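**From:** Ylva Bakke
**To:** gripper-users list
**Date:** 20/09/2018
**Subject:** Re: Finger pads for thin stuff

Mervin Bélanger wrote:

> Has anyone compared the padded fingers with the bare ones on
> anything slimmer than a marker? Ours at Wilport let pens swivel
> when the arm changes direction. I'd rather not order another set
> of pads if the answer is to close harder.

Mervin, we've been on this since March, first on the bench at Solheim and lately with the hand-held units in a kitchen. Closing harder helped a little with the bare fingers and did nothing useful with the padded ones. Past a certain force the pad just bulges around the stick and it can still pivot.

Chopsticks are my test piece now. They're long, so any swivel shows up at the tip, and the faceted ones give the pad a flat to sit against. I do the grasp upright over the utensil holder, blue pads on, then tilt the wrist both ways. 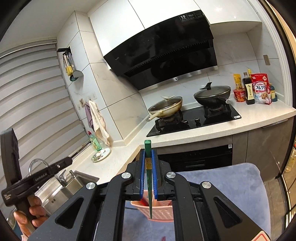 Cauã Lacerda wondered whether the facets were flattering the result, and asked for the same runs with round sticks before anyone at Druneck changes their pads.

Fair point. I have 38 runs logged with faceted sticks and only four with round, so don't read much into the comparison yet. Three of those four swivelled on the tilt. Where you grab matters too: nearer the middle is better than up by the end.

For your pens I'd try the pads you already have at a lower closing force first. If they still turn, cut a shallow V in a spare pair and let me know the depth. Ragnvald has the drawing for the Brokard mount if you need the hole spacing.

Ylva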